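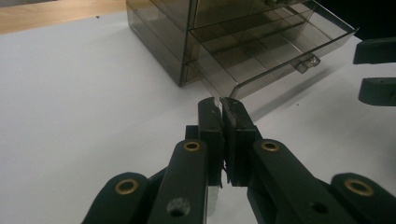

Plirnano hand-held gripper, jaws closed on the edge of a smoked-acrylic drawer.

Plirnano Hand-Held Gripper -- Replacement Jaw Pads and Pivot Kit

Fits: all Plirnano hand-held grippers with the four brass eyelets
Sold as: one pair of pads, four eyelets, one tube of pivot grease
Ships from: our Castellanos shop

OK, so this kit exists because of a fault, and I'd rather tell you about it here than have you find it the way I did. Back in March I was doing drawer pulls with one of our own grippers (little divided trays, open and shut, all afternoon) and the jaws stopped letting go. I opened my hand, the pads stayed put, and the whole tray came out onto the floor with everything in it. No one got hurt. I did spend the evening picking up tiny screws!

What happened is that the eyelet on one of the inner arms had worn out of round. Once there's play in that pivot, the arm can tip a hair sideways under load and bind against its neighbor. On a soft object you'd hardly notice. On a thin, stiff edge like a drawer front, the pads squeeze almost face to face, and that's right where it likes to stick.

I ran three of them on the bench after that. The first sticky release showed up at 3,000 cycles, and the play was easy to feel by hand well before then. So please check yours every 1,000 cycles. Hold one pad still and wiggle the other. If it clicks, stop using it and swap the eyelets.

Scuffs and gray marks on the pads are fine, by the way -- mine look terrible and grip great. Change them if the tips are chipped or don't meet evenly.

If your jaws lock up with something in them, don't yank. Support whatever you're holding with your other hand, then push the inner arms apart down low, away from the pads. Keep your fingers out from between the links, they snap open fast.

The new eyelets have a wider flange, and they drop straight into the old holes. You'll need the Flurden eyelet press or any small hand press. Please don't hammer them, I cracked two arms that way.

Grippers with serial numbers under 700 get the kit free, just send me the number. The Teluteo long-arm version uses different pivots and this kit won't fit it.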